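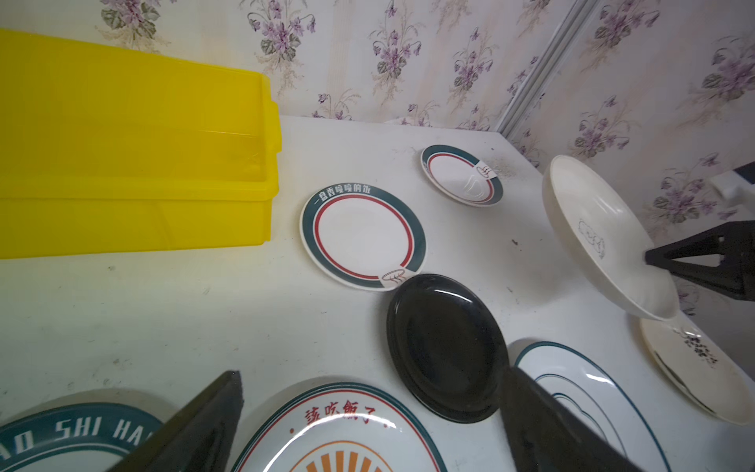
Good morning, and thank you all for coming in before the coffee was even ready. When Glenys Prydderch asked me to talk about the equipment budget, she said I could have 20 minutes, and I promised her I would not spend all of them on the price of an arm. The arm is the line everybody looks at first, and I did the same on my first request. What I want you to write down this morning is everything that sits near the arm and never makes it onto the first draft. Take dishes. You want round ones and oval ones, a black glossy one that throws the light back at you, rims with lettering on them, and a plate or two with some stains and wear, the kind you'd find at the back of any kitchen cupboard. That is a budget line! It is a small one, but please give it a name and a number, or you'll be buying plates out of your own pocket in July like I did.

(Pause. Ask who has done this. Wait for the hands.)

So let me tell you how we split our request at Stidholm. We had 149 lines in the spreadsheet by the time Parisa Heydari and I were finished, and I know that sounds like a lot, and our finance people certainly thought so. But Parisa had the good idea of grouping them by how soon they wear out. Things that last for years went on one sheet, and things we expect to replace went on another. The second sheet came to 23 lines, and it is the one I open every Friday, usually with a sandwich. Gripper fingers live there, and so do cable ties, bins and lids, and tabletop covers.

(Slide change. Drink some water.) 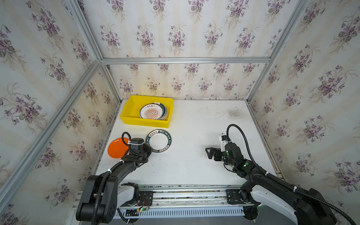 Now, planning a station. Please do budget the whole station as one item with its parts listed under it, because if you split it up, somebody kind and well-meaning will approve half. Our quote from Jorneo had the arms and the rail together, and the quote from Lurska had the framing, and for a while I had two tidy folders and no station. Count up what two arms on one rail ask of you: a mounting plate under each, the aluminum bars for the enclosure, the wall covering, and cable conduit running along both arms with ties to hold it. Leave yourself a little slack in the cable line too — a loop up over the wrist uses more than the straight distance you measured on paper. I measured on paper. You can guess the rest.

(If time is short, skip to Ntuli.)

A word on the tabletop. White tops look lovely in the catalog, and they do scuff, so I put a spare in the first year and asked for the second one in the year after. Ask your supplier what a single top costs on its own. Some will only sell you the full table, and you would like to know that early.

Last thing is Ntuli, our name for the shared pot that the teams pay into for spares. Each team puts in the same amount, and each can draw from it without a new request. It took two tries to get the wording past finance, and Glenys has the version that worked, so please ask her for it at the break.

(Questions. Parisa has the handouts by the door.)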